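I have changed my mind about patterned rooms, and it was the tidying that did it.

For years I followed the usual advice. Paint the walls white, keep the floor plain, and let your belongings supply the colour. I lived like that in a flat in Rirville for 10 years. In a plain room every object is on show. A mug left on the sill could be seen from the hallway. A charger lead on a white shelf looked like a crack in the wall. I spent a lot of my evenings putting things away, and the place still looked as if somebody had just moved in or was about to move out.

Now I think the advice is the wrong way round for most people. If you own a normal amount of stuff, put the pattern on the walls and the floor, where it stays put, and make the things you store your stuff in as dull as you can stand. Cream bins, bare wood, white pots. The wall does the decorating and the containers get on with their job.

The objection I hear most is that pattern on pattern gives people a headache. I've sat in rooms where it did. There was a guest house near Zerkow with a striped ceiling, a floral bedspread and a tartan carpet, and I slept badly. The trouble there was that the movable things were as busy as the fixed ones. You couldn't tell where the bed stopped. Swap the bedspread for a plain blanket and I think I could have stayed the week.

Pink damask is a good test, as plenty of people can't bear it. Urns, scrolls, vines and flowers in cream, repeated from one wall to the next. Put a marble pattern under it, gray and white with veins running about and bits of gold here and there, and on paper you have a disaster. I'd still take it over magnolia. Stand a pale wooden shelf and a tray of flower pots against it and the wall settles down behind them.
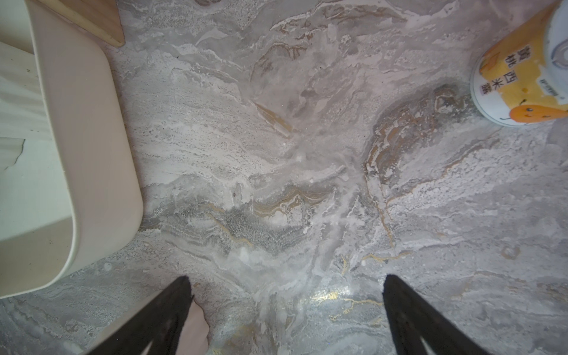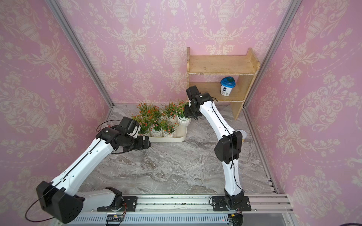
## Bins should be boring

I feel strongly about bins. A storage bin has to hold things and be easy to find, and after that I want nothing from it. Cream plastic with a smooth rim and rounded corners is fine. You can throw a white cloth in without folding it and the bin looks no worse. I can't say that for wicker, which snags, or for those felt tubs that sag at the sides once you've used them for a month.

I once bought a set of printed boxes from a shop called Daneshvar. They had birds on them. They were well made and I still have 2 in the loft, but they were hopeless for daily use. With birds on the boxes and leaves on the wallpaper, I could never pick out the one I was after, and I ended up sticking white labels over the birds. I should have bought plain boxes and kept the money.

Lids are the exception. A coloured lid earns its place. One bright blue lid on a white tub can be spotted from the door, even against a wall full of flowers, and you only need a small label on the front after that. I'd allow one strong colour per shelf. Once every tub has a different lid you are back to reading them all.

## Leave the wood alone

The same goes for shelves. People buy a simple unit in pale boards and straight away want to paint it to match the walls. I wish they wouldn't. Against a busy paper, raw wood gives the eye a straight line to follow, and a painted unit loses it. Paint also chips along the front edge, which is where you drag things on and off.

There's a fair argument that unfinished wood marks. It does. A leaky bottle will leave a ring, and the ring won't come out without sandpaper. In a kitchen I'd put oil on it. Anywhere else I would live with the ring.

I'd also keep the top of any shelf clear and use the lower ones. The top is at the height where people put things down as they pass, and once there's a glove up there the post soon joins it. In my house the rule lasts until Monday most weeks, but it's worth starting again.

## Artificial flowers are all right

This is the part where friends stop agreeing with me. I like artificial flowers, provided there are enough of them and they're in decent pots. One silk stem in a glass on a desk looks sad. A good bunch of them, small orange and pink blossoms with narrow green leaves, pushed together in white ribbed pots on a cream tray, looks cheerful, and it doesn't matter which way the window faces.

The tray matters more than the flowers do. Loose pots wander. You move one to wipe under it and it never goes back to the same spot. With a tray you lift the lot, wipe, and set the lot down again. It took me far too long to start doing that with real plants as well, and I killed a few by moving them out of the light and forgetting.

They do need dusting, and people who say they need no care haven't owned any. I take mine outside in July and shake them. If you have a lot of them, do it on a day with some wind and stand on the right side.

Next to a flowered wallpaper they make more sense still. The greens spread out over the pattern and the edges blur a bit, so a gap in the arrangement doesn't show. On a white wall I'd be fussing with the stems all day.

## What a pattern won't hide

I don't want to oversell it. A marbled floor hides crumbs and it hides grit, so you have to sweep it by the calendar and not by eye. Anything small and pale that gets dropped will vanish. I lost a pearl button on ours and found it with my heel. White crockery on a gray and white floor is asking to be kicked, and a paper cup isn't much safer.

Cost is the other thing. My paper was a discontinued Paltska line and came to 152 for the room, and I had set aside 100. Hanging it was slow, because a large repeat wastes a good deal of every roll, and the corners took me longer than the walls. Paint would have been finished in a weekend. If you move often, or rent, I'd say stick with paint and put the pattern underfoot with a rug.

But if you're staying put, I'd spend on the walls first and buy the cheapest plain containers you can find. I tidy less than I used to. The room has as much in it as the old one did, and when I leave a cloth half in and half out of the bin it can stay there until morning.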